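搜索本站　请输入关键词　搜索

分类：图集 / 收拾屋子 / 老工作间

收拾Yalçınkaya楼后间的那些天

先跟大家打个招呼，好久没有更新图集了，留言里催的朋友我都看见了，没来得及一条条回，真是不好意思。四月里一直在忙一件事，就是把Yalçınkaya楼一层的后间收拾出来。常来的朋友大概记得，那间屋子五十四平米，我们用了十四年，什么都往里放：做手工的料，修东西的工具，办活动剩下的桌布和纸杯，还有一大堆“先放着吧，以后肯定用得上”的东西。我自己就是说这句话说得最多的那个人，所以这次收拾，我也没脸抱怨！

事情是Nermin Gökçe先提起来的。她想在后间里给孩子们开一个做布艺的小班，来看场地那天，我陪着她走到屋子中间，就再也走不过去了。她倒是很客气，说这里“内容很丰富”。我回家以后越想越脸红，当晚就在群里问有没有人愿意一起来收拾，Alper Ertürk第一个回，然后是Ertuğrul Taşdemir，再后来连搬去Dultthorpe好些年的Lorna Paterson都说要坐车过来看看，说她当年还有一箱毛线寄放在这儿呢（箱子后来真找着了，后面会说到）。

这一页就当是给大家报个平安，也给以后的自己留个底。我写东西啰嗦，你们是知道的，泡杯茶慢慢看。

先把东西搬出来

收拾屋子的书我看过不少，每一本都说不要一口气全搬出来，要一个角落一个角落地来。我们没听。Alper的意思是，架子后面的墙到底潮不潮，不搬空了谁也说不准，那就干脆一次搬个痛快。早上六点他就到了，我拎着一大壶红茶赶到的时候，走廊里已经靠墙排了长长一溜箱子，几乎没有下脚的地方。楼上的邻居下来遛狗，狗高兴坏了，每个箱子都要闻一闻，我们就站着等它闻完。

搬的时候有一条小经验，写在这里给要搬的朋友参考：箱子先别开。一开就要看，一看就要坐下，一坐下一个上午就没了。我就是在一摞旧菜谱上栽的跟头，有一份核桃饼的做法，纸边上还有铅笔写的“糖减半”，我看了又看，认不出是谁的字。要是有朋友认得这个习惯，请给我留言，我很想把那张纸还给人家，顺便问一句，减半以后真的还好吃吗？

墙还好，只有窗户底下一小片有点返潮。Ertuğrul用手掌贴着墙摸了一圈，说是外面的排水口堵了，跟墙没关系。他去外头掏了半天的叶子，回来的时候裤腿上全是泥，还带回来一只不知道什么年月掉下去的小铲子，洗洗接着用。

分堆

分堆是最费口舌的。我们起先想得很好，留下的一堆，送人的一堆，扔掉的一堆，拿粉笔在地上画了圈。不到半天，三个圈中间又长出来一堆，大家管它叫“再想想”。再后来“再想想”比别的都大，Nermin过来一看就笑了，说那等于又建了一个后间。

后来还是她定了个办法，我觉得特别好用：拿起一样东西，谁能当场说出下个月要用它做什么，就留下；说不出来，可是舍不得，就自己带回家去舍不得。这么一来速度快多了。我带回家的东西有一盏没有灯罩的台灯、一把断了一根齿的木梳子、一个装纽扣的铁皮盒。家里人看了没说什么，只是默默把阳台腾了一格出来给我。

布料单独说一说，因为问的人多。整幅的、没有虫眼的，洗过晾过以后卷起来，竖着插在高筒里，颜色朝外，这样找起来一眼就能看到。零头按手掌大小分，比手掌大的给Nermin的班里做拼布，比手掌小的剪碎了，塞到坐垫里去。从前我们是叠着放的，每回抽底下那块，上面的就全塌下来，塌完了也没人有心思重叠，日子久了就成了一座山。竖着放以后，我天天去看一眼，到现在还整整齐齐，我心里美得很。

线和绳子比布料难对付。毛线、棉线、缝纫线和包装绳缠成一团，我跟Lorna两个人搬了凳子坐在门口理，理了一下午，说了一下午的话。她讲起刚搬到Dultthorpe那年冬天，屋里的炉子怎么都点不着，邻居端来一锅豆子汤，她就着锅沿喝，把嘴唇烫了个泡。我听这个故事听了不下好几遍，每一遍汤里的料都不一样，这次多了土豆。理出来的线绕在硬纸板上，纸板是从旧鞋盒上裁的，两头剪个小豁口，线头往里一卡就不会散了。

她那箱毛线是压在最里面找到的，箱子侧面还有她自己写的名字，漆笔写的，已经褪得发灰了。打开以后她半天没说话，然后说：“这颜色我现在可不会买了。”话是这么说，走的时候抱得紧紧的，连Alper要帮她提都不让。

工具和小零件

螺丝、钉子、合页、挂钩，这些东西以前都住在饼干盒里，盒子一晃，什么声音都有。Nivaldo Cordeiro给我们拿来一批Tundico的抽屉盒，是他铺子里换下来的，旧是旧一点，抽拉还很顺。我们按用处分，没有按尺寸分，挂东西用的放一起，修门窗用的放一起，修桌椅的放一起。懂行的朋友可能要皱眉头，可我们这里来借工具的人，十有八九说不出自己要几号的螺丝，只会说“我家柜门掉下来了”，那就把他领到柜门那一格去，准没错。

标签是Ertuğrul写的。他的字方方正正，我本来想打印，他不肯，说打印的标签过一年就翘边，手写的纸胶带翘了撕掉重写就是。我写了两张，被他悄悄换掉了，我发现了也没吭声，毕竟确实是他写得好看。

剪刀这件事要多说一句。剪布的剪刀和剪纸的剪刀，从今往后不住在一起了！剪布的那几把柄上缠了红线，请来借的朋友千万看一眼再拿，剪过纸的剪刀再去剪布，那个声音我听了心口疼。胶水干了的都扔了，锯条上过油，卷尺挑还能自己缩回去的留下。

铺开的时候，东西一样挨一样，要拿个什么都得先挪开另一个什么，我常常挪着挪着就忘了本来要拿的是哪样，只好回到门口重新想一遍。灯光我们倒是一直开得足足的，Alper说眼睛看得清，手里就不会出错，这话我赞成。

亮堂堂的，也满当当的，乱归乱，看着心里倒挺热闹。

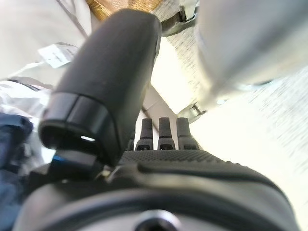
架子重新上墙

架子原来是三面都有，这回拆掉了靠窗的那一面，窗户底下留空，墙也好透气。剩下的架子重新打了孔，往下降了一截，这样我不踩凳子也能够着最上面一层。Alper个子高，嘟囔了几句说他现在拿东西要弯腰，我就请他弯一弯腰吧，弯腰对身体好。

最下面一层放重的，缝纫机、成箱的瓷砖、那台怎么也舍不得处理的手摇绞肉机。中间放天天用的。最上面放节日用的，灯串和桌布，一年拿下来一两回，上面盖了旧床单挡灰。床单是Nermin从家里拿来的，印着小黄花，盖上以后整面墙看着都精神了。

还有一格什么也没放，是特意留的。Lorna说，屋子跟人一样，得有一口喘气的地方。我嘴上答应得好好的，第二天差点就把一捆画框塞进去了，手都抬起来了，又放下了。画框现在在我家走廊里。

送出去的东西

送人的那一堆，大部分去了Osance的旧物店，他们开着小货车来拉的，店里的人很和气，还留下来喝了茶。碗碟是楼里几家分的，书放在楼门口的台子上，隔天早上就剩下两本词典，再隔天词典也没了，我挺高兴，也有点好奇是谁家拿去的。

有一把藤椅我们留了下来，坐面松了，Nivaldo说他认识会编的人，先搬到他铺子里去了。要是哪位朋友手里有多余的藤条，粗细差不多就行，请跟我说一声，拿果酱换也可以，今年的杏子酱我打算多熬几锅。

接下来

布艺班五月里就开始，报名找Nermin，大人陪着孩子来也欢迎，小凳子够坐，茶也管够。来的时候请带一件穿旧了的棉布衣服，第一节课就拿它来练手，所以不要带心爱的，剪坏了小朋友要哭，大人也要哭。

后间的钥匙还挂在老地方，借工具请在本子上写个名字，还的时候自己划掉就好。铅笔用绳子拴在本子上了，绳子就是我和Lorna理出来的那一种，蓝白相间的，请不要把它剪走。

还有人问我那份核桃饼的做法能不能抄一份贴上来，当然可以，等我先照着做一回，糖到底减不减半，下次更新的时候告诉大家。

标签：后间　收纳　布料　旧物　Yalçınkaya楼

浏览 1,212　分享 54　评论 14　收藏 6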